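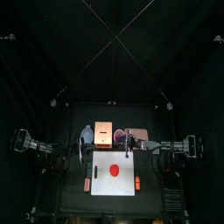
Gradudik Fingertip Kit for Two-Arm Bench Cells
Sold by Idlow. In stock, with one reservation.

The maker, Dratby, says these fingers hold position through a power dip. We sold them on that claim until August, when a customer's pair let go of a ceramic bowl after the supply sagged. Dratby called it a wiring error at the customer's end. Our bench results don't agree. In 200 forced dips the fingers opened 9 times, and the controller logged a fault on only a few of those. The rest went down as normal releases, so don't count on the log to warn you.

What we can say for the kit: it grips thin, flat parts well, and the tips are cheap to replace. 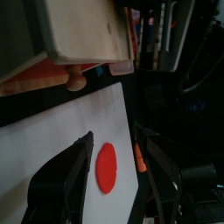
Known fault and current advice

Firmware 172 is supposed to cure the drop. It cuts the number of openings, but we still got one on a Friday afternoon run, almost an hour in. Dratby has not told us what was changed.

Until they do:
Keep hands out of the cell for 60 seconds after any dip.
Do not carry glass, blades or hot liquid.
Fit the Kang hold-up module (sold separately, and we think it should be in the box).

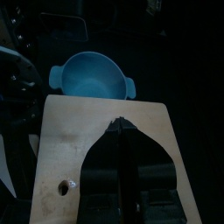 Returns on this kit are open to anyone who bought it for the power-loss claim, used or not. Please test before you decide, with the sort of load you mean to move. A two-handled pot is a harder check than a foam block, and closed fingers over a bare stretch of cutting board tell you nothing about holding force. Send your logs to Amos Tillman at our service desk, including the runs marked normal.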